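3.2 Door hardware and entry effort

Residents at the Stistholm site were interviewed at home between breakfast and noon. Each interview covered the main entrance, the interior doors and any closet the resident used daily. Of the 124 residents who agreed to take part, 13 were later left out because they had moved to another unit before the second visit.

Grip strength was measured on both hands with the resident seated. Following Baptista and Moreira, we treated a door as difficult if the resident reported pain, needed two attempts, or asked another person to open it. Knobs were rated worse than levers in every age group. The gap was widest among residents with arthritis – a result in line with earlier work at Punthorpe. Door weight mattered less than we expected, and residents rarely mentioned it unless asked.

Figure 2. Double door with vertical handles.

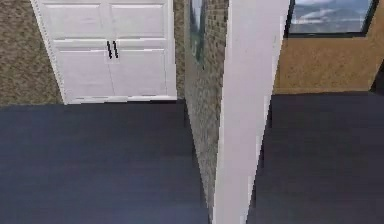 Double doors were coded separately from single doors. Residents tended to use one panel and leave the other shut, even when carrying laundry or pushing a walker. Handle placement may explain part of this. When two short vertical handles sit side by side at the seam, as in Figure 2, a person pulling both panels at once has to bring the hands close together, and several residents said this was hard on the wrists. Tolentino coded these answers first and Sjöberg checked them. Disagreements were settled by discussion, and 8 answers stayed uncoded. Thresholds were recorded on the same form but are treated in Section 3.3.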